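Food History 12: Notes for Unit 3
Fruit, Trade and the Kitchen Table

Okay, so last unit we spent a lot of time on grain, and I know some of you were ready to never hear the word "barley" again. Good news, we're on to fruit! These notes cover the same ground as my talk, with a few things I skipped when we ran short (the syrup part, mostly). Read them before you start the worksheet, and bring the market map with you.

Fruit is a funny thing to study because it leaves such patchy records. Grain got taxed, so somebody wrote it down. Fruit got picked off a tree by a kid and eaten on the way home. What we do have is pits and seeds from old trash heaps, pictures on walls and coins, recipes, and the odd shopping list. I love the shopping lists. They tell you what people bought in an ordinary week, and cookbooks almost never do that.

Start with the big split, fruit that travels and fruit that doesn't. A ripe fig is a mess after a day in a basket. A fresh mulberry won't even make it that far. So for most of history those stayed close to home, or they got dried, and the dried ones went everywhere. Dates, raisins and dried figs could sit in a sack on a boat for weeks and still sell at the other end.

Pomegranates are the odd one out, and that's why I keep coming back to them. The rind is tough and leathery, and it dries down around the seeds and protects them. Kept somewhere cool, a pomegranate can last for weeks, even a couple of months. You could load them on an animal, cross some very dry country, and still have something juicy to eat when you got there. They were grown early on in the region around Iran and spread both ways from there, west around the Mediterranean and east toward India and China.

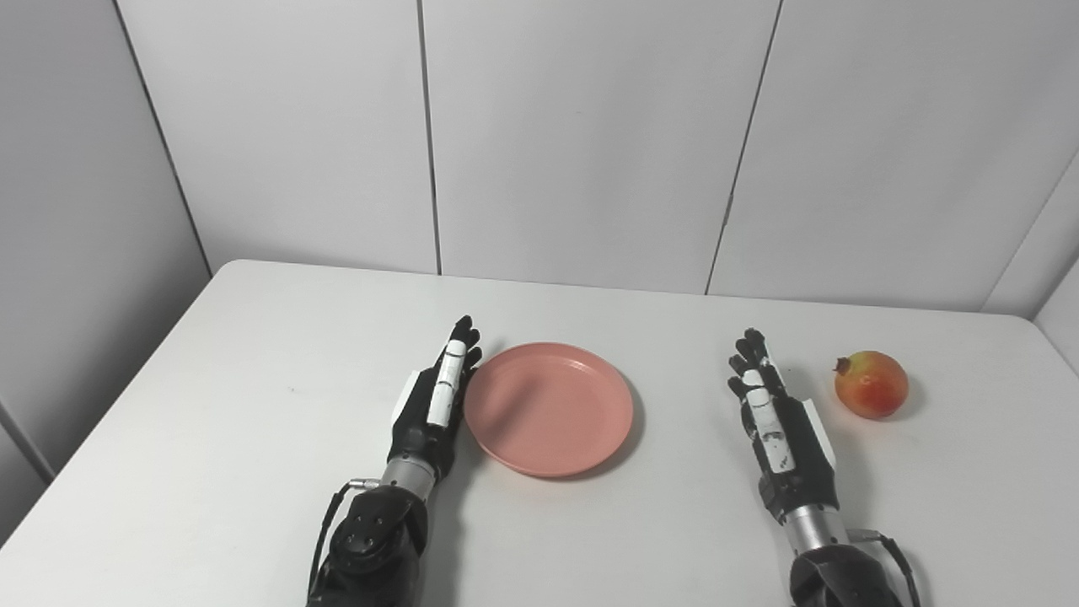
Unit 3 handout, p. 12

The name is a nice little clue too. It comes through Old French from Latin words for "apple" and "seeded," so basically "apple with seeds." Lots of fruits got called some kind of apple when they showed up in a new place. People had one word for a round thing off a tree and they stretched it as far as it would go. Watch for this in your readings, because when an old text says "apple" you can't always be sure it means what we mean.

Now, the sour side of things. If you grew up with lemons in the fridge, it's hard to picture a kitchen without them, but cooks in plenty of places got their sourness from somewhere else. Vinegar was one way, and so was verjuice, the juice of unripe grapes. Pomegranate juice, boiled down until it's thick and dark, was another. A spoonful in a stew does a lot of work! I've been making mine on the stove for years and I still burn one batch out of every few, so keep the heat low and don't wander off to answer the phone.

The rinds got used as well. They're full of tannin, so people used them for tanning leather and for dyeing cloth, usually in yellows and browns. I mention it because students tend to write about fruit as if it only ever went in the mouth. One crop could feed the dye shop and the leather shop as well as the cook, and that changes how you think about what an orchard was worth.

Which brings me to our local case, the Udley market. The stall book we're using has 3155 entries, and fruit comes up in 900 of them. Most are apples and pears, no surprise there. The imported fruit is bunched toward the colder part of the year, and there's a little cluster of it in March that I can't fully explain. My best guess is a late delivery by way of Strickland, but I'd be happy to hear a better one. The spelling in that book is all over the place, by the way, so say the words out loud if you get stuck.

For the worksheet, pick one fruit and follow it through 3 kinds of source: a recipe, a picture, and a record of somebody buying or selling it. Write down where the sources disagree. Please don't smooth that over, I really do want to see the parts that don't fit. Two pages is plenty.

If you pick citrus, talk to me first, the naming gets tangled fast and I've got an extra page of notes for you. Grapes are fine so long as you stay away from wine, which gets its own unit after the break.

Next up is sugar. Read the first chapter in the packet and skim the second.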